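Bakholm Handling Project
Minutes of the working meeting on demonstration gathering, March 1, 2022

In the chair: Žofie Oravec
Present: Primo Marchetti (Promeck), two members of the Fiore labelling team, one from Skiltero
Minutes taken by the Bakholm office

1. Previous minutes
Agreed with one correction. Item 4 said the grasping results were "encouraging". Ms Oravec asked for the word to come out, as no results had been tabled. Removed.

2. Progress on gathering
Mr Marchetti reported 70 demonstrations of the bottle task handed over to Fiore, all recorded with the hand-held gripper. Fiore had sent back 11 as unusable, mostly because the recording began after the fingers had already closed. The chair asked whether the others were good or merely not rejected. Fiore said they check that a recording is complete and that the fingers stay in view. They do not judge whether the movement is one worth copying. The chair said she had assumed someone was doing that. Mr Marchetti said Promeck had assumed it was Fiore.

Action: Promeck and Fiore to write one page on what counts as a good demonstration. One page, no diagrams.

3. Choice of rooms
Skiltero repeated its view from November that bare benches teach the system very little, and that furnished rooms with things left lying about should make up most of the set. Mr Marchetti agreed and put a frame from the bottle task on the screen.

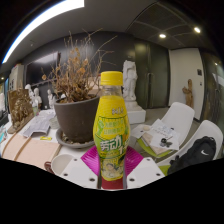
Item 3: bottle task, furnished room. Bottle upright between the gripper fingers, with the plant table behind.

The chair accepted that the background was busy enough for anyone. Her doubt was whether it helps. The bottle is tall, brightly labelled and in the middle of the view, and a system could do well on recordings like that by learning to close on whatever is yellow. Skiltero thought this unlikely if the rooms are varied. Asked how many different rooms there are so far, Mr Marchetti gave the figure as 3. The chair did not think this was varied.

Fiore added that the dried branches had confused their outlining tool, which drew the pot and plant as several separate objects. They have been correcting this by hand and would like the hours recognised. Noted. No promise was made.

4. Operators
All demonstrations so far come from two people, both of whom are right-handed and know the tool well. Skiltero asked for newcomers. Mr Marchetti was against it on the grounds that beginners fumble. Skiltero replied that a few fumbles, properly marked, could be useful. The chair said she had heard this claimed at every meeting and had yet to see a comparison.

Action: Skiltero to propose a small comparison, with and without newcomers, and to say beforehand what result would change its mind.

5. Held-back set
The chair asked which recordings had been kept aside for testing. Mr Marchetti said 13, picked at random. It was pointed out that a random pick draws on the same rooms and the same bottle, so a good score would show only that the system remembers them. Mr Marchetti felt this was harsh for such an early stage. The chair asked that it be minuted that she did not.

Agreed: one whole room to be held back, and no one at Promeck to train on it.
Not agreed: which room. Carried over.

6. Any other business
Fiore asked for file names without spaces. Promeck will see to it.
The request for a second gripper was deferred until item 2 is done.

Next meeting to be fixed by email.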